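Grerkonell revises folding procedure for mixed knit loads

28/08/2020

Garment care company Grerkonell has issued a revised procedure for folding mixed knit loads at its Flenuvstead site. The new text replaces the version released in January and covers table layout, the order of work, the flattening step and the stacking of finished pieces. It applies to shirts, light sweaters, towels and similar items. It does not cover bed linen, trousers or anything that leaves the site on a hanger.

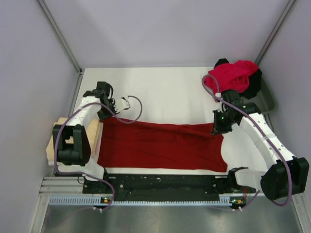
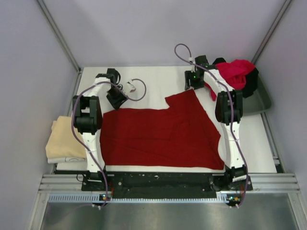
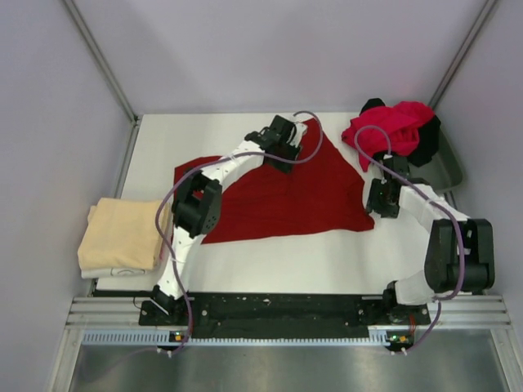
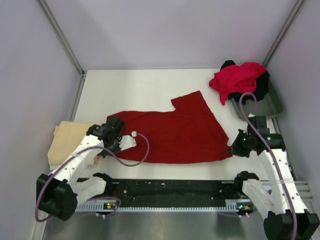
Dark red fabric spread on the white tabletop. In the second, third and fourth pictures, folded beige fabric is at left and a pinkish-red garment and a black one are at upper right.

The main change is to the flattening step. Under the January version, a garment could be folded as soon as its body was flat, even if a sleeve or a corner was still turned under. The revised text treats the spread as a separate stage with its own end point. The full outline of the garment must be open on the table before the first fold is made. Soft creases in the body are allowed. A corner doubled back on itself is not, and neither is a sleeve lying beneath the body.

The company bases the change on a trial of 208 garments run over 16 working days. Each finished piece was opened again and checked for hidden folds, uneven edges and twisted side seams. In the trial, 23 pieces failed the check. Most of those failures were traced to the spread, with the fold lines themselves placed correctly. Knit shirts made up the largest group. Towels gave few problems apart from pieces that had shrunk more along one side than the other.

Table layout

The layout is fixed for all stations using the procedure. Unfolded items wait in a shallow bin or tray at the far right. The center of the tabletop is the working area and holds one garment at a time. Finished pieces go to the left side in a single stack, with the folded edge facing the center.

The January version let each station choose its own sides. Finished work was then collected from either end of a row, and on several shifts unfolded pieces were picked up with the finished ones. Fixing the direction from right to left removes that choice. Left-handed staff may ask for a mirrored table, provided that every table in the same row is mirrored with it.

Bins are to be filled loosely. A garment may rest over the rim, but it should not reach the working area, where it can be caught under the piece being spread. If a sleeve or hem hangs that far, it is pushed back into the bin before the next garment is started. Pressing items down to make room is discouraged, as it sets creases in light knits that do not come out on the table.

The tabletop is to be plain, smooth and light in color. Dark garments show a clear edge against a white surface, and the outline can be checked quickly. White garments are harder to judge. For those, the procedure calls for one pass by hand along each side seam after the spread. A gray cover sheet was considered for white goods and rejected after it slid during folding.

Order of work

Garments are no longer sorted by color before folding. They are taken from the top of the bin in whatever order they come. The earlier sort was meant to give tidy stacks, but it added handling and gave the same result once the stacks had been divided by customer.

When two pieces are tangled, both are lifted out together and separated over the bin. Pulling one free while the other stays in the bin is listed as a fault, with particular mention of fine knits and of garments with long sleeves.

The sequence for a shirt or similar knit piece has five steps:

Place the garment on the center of the table with the front facing down and the long edges parallel to the near edge of the table.

Open the corners one at a time, starting at the side farthest from the operator. Hold the fabric at the corner and draw it outward. Do not lift the body clear of the table.

Smooth the body from the middle toward the ends. Stop when the outline is open, even if light wrinkles remain.

Fold both sides in, then fold the length in half and in half again.

Move the piece to the stack with both ends supported.

Towels follow the same sequence without the side folds. For a towel, the first fold brings the short edges together. The size of the finished rectangle is set by the shelf on which the stack will be placed, and each station has a card giving that size.

The second step is the one that drew the most comments during the trial. Staff had been in the habit of shaking a garment out and letting it fall on the table. This works well for towels. With knit shirts it often leaves one end curved or a corner tucked under, and the correction takes longer than opening the corners by hand. Shaking out is still allowed for towels and has been taken out of the text for everything else.

The note on lifting a corner has also been rewritten. When one corner is raised, the rest of the fabric is drawn toward it and the garment takes on a roughly triangular shape. The corner should be laid down and the opposite one opened before any smoothing is done. Smoothing at that point only moves the excess fabric around, and on ribbed knits it can stretch the hem.

Stacking

Finished stacks are built with the larger pieces at the bottom. Different types of item may share a stack if they belong to the same order. A stack is moved off the table when it reaches the height marked on the station card or when the order is complete, whichever comes first. A short stack may stay on the table while work goes on at the center.

Colors may be mixed in a stack when all pieces are fully dry. Items that feel damp at the seams go back to the drying area and are not placed on or under other pieces. The rule was already in force for dark red, navy and black goods. It now covers all colors, after marks were found on pale towels stacked with damp shirts in the spring.

The text also settles a point that had been handled differently from shift to shift. If a stack is knocked over, every piece that has opened is spread and folded again from the first step. Pieces that stayed closed can go back on the stack after a check of the edges.

Records and labels

Each completed order is logged in Zondlow, the tracking system that Grerkonell uses for its household accounts. The log entry gives the number of pieces, the station and any item set aside for repair or a second wash. Folding faults found at packing are entered under one of four codes: hidden fold, uneven edge, twisted seam or wrong size. The code for wrong color order has been withdrawn along with the color sort.

Station cards have been reprinted on heavier stock. The new cards show the table layout on one side and the size chart on the other. Cards from January should be returned to the supply room and not kept at the stations, as the size chart has changed for two shelf types.

Schedule

The revised procedure is in effect at Flenuvstead for all day shifts. Night shifts will change over once the new cards have been handed out. The Ahmadpour site, which handles mainly towels and work shirts, will use the January version until its shelving has been replaced, as the present shelves do not match the sizes in the new chart.

Grerkonell plans to repeat the check on finished pieces at Flenuvstead with the same number of garments and the same fault codes. A separate procedure for children's clothing is in draft. Small pieces are now folded to the shirt sequence with a reduced size, and staff have asked for a shorter sequence without the second length fold.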